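Household Tasks Working Group – Minutes
August 9, 2026
Held at Wakgate, upstairs meeting room, and by phone
Chair: Renzo Longo
Represented: Iststead (grippers), Fabbri (control software), Didano (home trials)

1. Minutes of the previous meeting
Accepted with one correction. Under item 4, "towel folding" should read "towel stacking". Folding has not been tested.

2. Status of chores
Didano reported on the home trials. Clearing a table of cups and plates is now good enough to run without a person in the room. Loading a dishwasher is not. The arm places plates correctly but stops when a rack has been left half out, and a person has to push it in.

Wakgate asked whether shop-floor bin sorting could be counted as a chore for reporting purposes. Agreed that it stays in a separate table. Bins are fixed in place and the parts are known in advance, so the two sets of results should not be averaged.

Putting away small personal items remains the weakest category. Of 70 attempts in the last round, 14 ended with the right item in the right place. Most of the failures were double picks – the arm took hold of one item and brought a second along with it.

3. Small items: jewelry
Discussion centered on tangled pieces. Fabbri's position is that the software can pick out a bracelet of large round beads reliably, and a stiff braided cord most of the time. Fine chain is another matter. The outline of a chain does not show which strand belongs to which piece, and pulling on one strand moves the rest.

Iststead noted that the ribbed pads hold beads well but tend to close over chain without gripping it. A narrower pad would help with chain and would make larger items worse. No change to the pads for now.

The reference case is a mixed pile on a soft surface, with black beads, a silver ring and gold chains together between the finger pads and other bracelets to one side. A plush blanket adds difficulty, as the pads sink into the pile of the fabric before they reach the item. 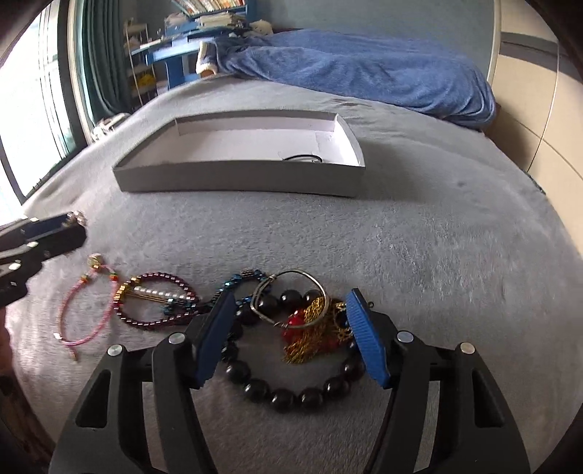

4. Acceptance criteria
Longo proposed that an item count as put away only if it is in its container and nothing else has been moved off the surface. Didano objected to the second half on the grounds that people nudge things too. Settled on a limit of 5 cm for any other item.

Time limit per item stays at 2 minutes. Fabbri asked for the clock to start at first contact. Not agreed.

5. Actions
Iststead – send pad wear measurements to Fabbri.
Fabbri – report double picks separately from drops.
Didano – repeat the jewelry task on a hard tabletop for comparison.
Longo – circulate revised wording for item 4.

6. Next meeting
December, at Didano. Date to be confirmed.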